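Open Day at the Starden Tableware Works

I had been meaning to go to the Starden open day for years and kept finding reasons to put it off, so when a Tuesday came up free I just got in the car. It was worth every mile! If you have ever turned a plate over in a shop to see what was stamped on the bottom, you would have been happy there too.

The works sits at the end of a long lane with a parking lot at the front and a row of low brick buildings behind. They let us in at 10, in small groups, and ours was led by Joni Turunen, who glazed for a long time before moving to the design side and who talks about plates the way other people talk about their dogs. We started in the clay store, where it was cold and smelled like a garden after rain, and went from there into the forming room. A lump of clay goes down on a spinning mold, a shaped arm comes down on top, and there is your plate, all in less time than it takes to butter toast. The trimmings go into a bin and back to the clay store. I could have watched it all morning (a boy in our group very nearly did, and had to be fetched).

Drying was next, racks and racks of it, and then the kiln hall. The big kiln holds 992 small plates when it is fully loaded, and a firing plus the cooling takes 30 hours. It was running while we were there, so no peeking, but you could feel the warmth from the doorway. Joni told us that the shelf a plate sits on can change its color. Two plates dipped in the same bucket can come out as cousins instead of twins, and a lot of the work goes into keeping them close.

The glaze kitchen was my favorite stop. Buckets everywhere, test tiles hung on nails right up to the ceiling, handwritten labels I mostly couldn't read. They have been working on a soft green called Voto, and the trick is in how pale you can go before people just call it white. Too much color and it looks like a hospital corridor. I asked how many recipes they tried and got a long laugh for an answer.

After that we went through to the room where they look over the small plates on a plain brown tabletop. I loved this part more than I expected to. Pale green on brown is such a good match - I came home wanting to repaint my kitchen. 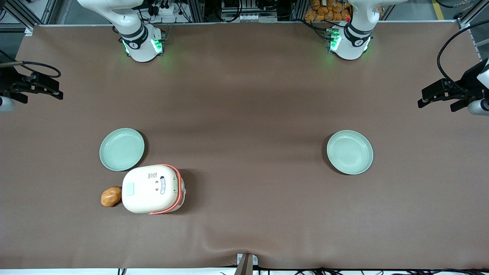
Two shallow mint-green plates, and then one in close-up with the fine rings inside the rim.
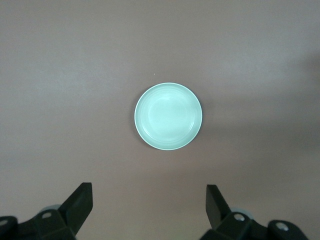 Christos Fragkou wrote to me after I sent this around to our pottery group, and said I had skipped the most useful thing of the day, which was the talk on stacking. He eats off small plates every day and says that rims chip in the cupboard far more often than at the table, mostly from being pulled out of the middle of a pile. He keeps his in short stacks with a paper napkin between each one, and he has not lost a plate since he started. He also thinks I was unfair to hospital corridors.

Fair enough, so a word on the stacking talk. It was given in the old packing room after lunch, and the main advice was to look at the foot, the ring on the underside that the plate stands on. If it is left rough it will scratch whatever is below it. Run a fingertip around it before you buy, and if it catches, rub it lightly with fine wet sandpaper at home. I tried this on a bowl of mine that has been marking the table forever, and it took a couple of minutes.

Lunch itself was soup and dark bread in the yard, served in seconds from the Kutuvo range, a heavy speckled brown. You could keep your bowl if you put a few coins in the jar. I kept mine. The glaze has run a little on one side and I like it better for that.

The shop is at the far end, past the old Drakos mill building, which they now use for storage. They had put out 3000 pieces for the day, seconds mostly, in crates along the wall, and people were down on their knees going through them like kids at a toy sale. I found four side plates that nearly match and a jug with a slightly crooked handle. The Voto plates weren't out yet. They are due in November, and I put my name on the list at the counter.

If you go, bring a box and some old newspaper, wear shoes you can wipe off, and get there early for the forming room. The last tour leaves in the middle of the afternoon, and the soup runs out before that.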